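Goosebumps, Gut Feelings and Other Odd Things: Your Questions

Hello and welcome! I'm Siu-ming Yip, and I've been writing the Clavlow newsletter long enough to have a drawer full of your letters (652 of them at last count, bless you all). The same questions come round again and again, so I've gathered my favorites.

Why do I get déjà vu?
Oh, I love this one. You walk into a café you've never set foot in and you'd swear you know the chipped sugar bowl. One popular idea is that your brain flags something as familiar before it has worked out why, perhaps because the layout reminds you of some other place. Most people get it now and then, and often when they're tired.

Why does a word vanish the moment I need it?
I once lost "colander" for almost 2 days, and I was holding one! The word is still in there, you just can't reach it. Go wash the dishes or call your sister, and it will very likely stroll back in by itself.
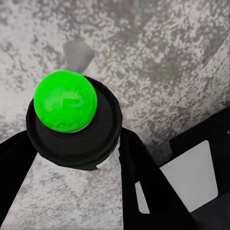

Why do I wake up just before my alarm?
If you keep regular hours, your body gets pretty good at knowing when morning is coming. Mine goes off at 7, and I'm usually lying there glaring at it a minute early (even in July, on vacation, when I'd set nothing at all).

Why does the trip home feel shorter?
My husband and I argue over this every time we drive back from Kotian. Going out, you're watching for turns and wondering if you'll be late. Coming back, I think we expect it to drag, and then we're pleasantly surprised when the driveway shows up.

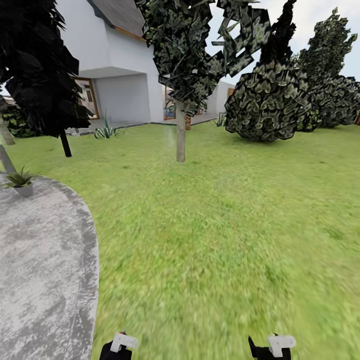

A curving path, a green lawn and a potted plant.

Is it strange to talk to myself?
If it is, then I'm in trouble, and so is everyone in my building. Saying "keys, phone, umbrella" out loud at the door helps me no end, and plenty of readers tell me they do the same.

How do I send in a question?
Use the form on our Contact page, or drop a note in the box by the counter at the Ulel bookshop. I read every one, though I'm slow, so please be patient with me!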